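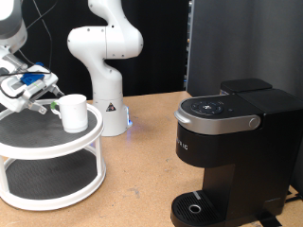
Carbone loose-leaf Assam, three months in

I have drunk supermarket tea bags my whole life and been perfectly happy with them, so a 2000 gram sack of loose Assam was a bit of a leap! It came from Carbone, the small importer run by Rosario Pellegrini, and I ordered it in March after a friend gave me a cup at her flat and I wouldn't stop going on about it.

First thing: the smell when you open the bag. Malty, a little like toast, with something close to raisins underneath. My old bags smelled of cardboard by comparison (sorry, old bags). The leaves are small and dark with plenty of gold tips, and they hardly leave any dust in the strainer.

It's a strong tea. Four minutes is my limit, and with a heaped teaspoon per mug it takes milk beautifully and goes a proper conker brown. At five minutes it turns bitter at the back of the tongue, and my brother-in-law, who likes his tea that way, was delighted. The second brew is thinner but still worth having -- I save mine for the afternoon.

A few grumbles. The zip on the sack gave up after a fortnight and I've moved everything into two old biscuit tins. The brewing notes on the label are tiny and give the water temperature only in Fahrenheit, which sent me off to look it up. And the smallest size they do is 651 grams, an odd amount and rather a lot if you only want to try it.

Postage took 30 days, so order before you run out. I didn't, and had a very grumpy week on peppermint.

I've also tried the Somine Darjeeling, lovely and flowery but too light for me first thing in the morning. For breakfast it's the Assam every time -- I've just ordered another sack, plus a small one for my mum.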